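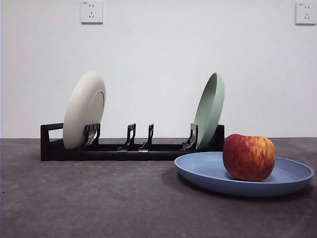
The Perkeo box plays, pauses and keeps track of television series, and it has to be plugged in before it will do any of these. It comes with two power cords, one for the box and one for the Kovalchuk speaker bar, and both are shorter than you would like. Two outlets on the same wall, a little way apart and clear of furniture, suit it very well. If they are set up high like the white pair over the dish rack, let the cords hang straight down and put the box below them. Do not hang the box from its cord. Lirkex support has heard from people on this point.

Section 4: Setting up a long-running series

Complete Section 2 (Connecting to Your Television) first. If you skipped it and the screen is black, that is Section 2.

The steps use Brolavora as the series, as it comes preloaded in the guide and has 274 episodes over 9 seasons, with three recastings of the same duke. Any shorter series will behave better.

1. Press Home on the remote and wait for the curtain to finish opening. The curtain can't be turned off. We have asked.

2. Select Series, then Add, and type the first few letters of the title. Choose the original run. The entries marked "Reunion," "Reunion Revisited" and "The Cast Looks Back" are separate programs and will not advance your episode count, however long they feel.

3. Choose Where I Left Off. Enter the season and episode if you know them. If you don't, select Not Sure, and the box will show you one still from each season finale until you recognize something.

4. Confirm with OK. A small lamp appears next to the title.

Note: Selecting Not Sure turns off Spoiler Guard while the stills are on screen. You may learn that someone you are fond of has grown a beard, or is dead.

Spoiler Guard

Spoiler Guard hides plot summaries, guest star names and cast interviews for any episode past the one you have reached. It is on when the box leaves the factory.

5. Open Settings, then Spoiler Guard, and pick a level.

Low hides summaries only.
Medium hides summaries and episode titles. Use this for any series that likes to call an episode "The Wedding" or "The Funeral."
High hides all of the above plus the cast list, the thumbnails and the interview clips. The guide page will be mostly gray. It is working.

6. If more than one person in the home watches the series, repeat step 5 for each profile. The box uses the strictest level among the profiles marked Watching Now.
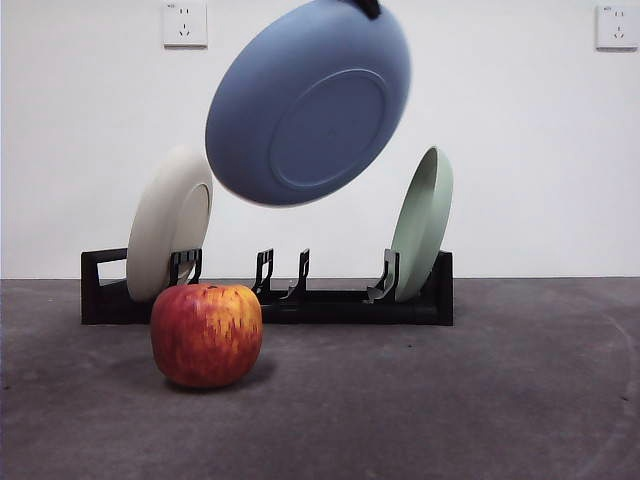 7. Press Back twice to save. Pressing Home at this stage throws your choices away and plays the curtain again.

Caution: Spoiler Guard has no control over phones, coworkers or the person on the couch who read the books.

Cast pages and interview clips

Every series has a cast page listing the main players, their other roles, and any convention panels or press interviews in the Lirkex library. Clips are sorted by the season they were recorded to promote. An actor promoting one season will sometimes let slip the end of the next, and the box can't tell when this is about to happen.

8. From the series page, press the star button to open Cast.

9. Highlight a performer and press OK to see their credits. Press OK again to follow them. You will get a notice when a new interview is added, up to one a day. During the summer convention season, set this to Weekly (Settings, then Notices), or your Tuesday evening will be taken up with hearing that everyone on set was like a family.

10. To stop following, highlight the name and hold OK until the star empties.

Note: Two performers with the same name are listed separately, though their credits do get mixed up now and then. If a stage actor of mature years appears to have played a toddler in the pilot, use Report a Credit. 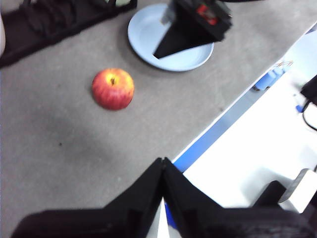
One owner wrote in after the last edition to say that following the whole cast of Brolavora had filled the notice tray by breakfast, and asked whether there was a way to follow only the people still alive in the story. There is, as of the December update. Open Cast, press the menu button and select Current Characters. With Spoiler Guard on, the filter goes by the episode you have reached, so a character who dies later stays on your list and gives nothing away by being there. Ghosts and flashbacks count as current. Twins are counted once.

If the episode count is wrong

The usual culprit is a two-part finale, which some stations air as one long episode. Open the series page, select Adjust Count, and move it up or down with the arrows. Do this before starting the next episode. Changing the count in the middle of an episode sends you back to the opening titles, and on Brolavora those run for some time.

To remove a series altogether, see Section 9.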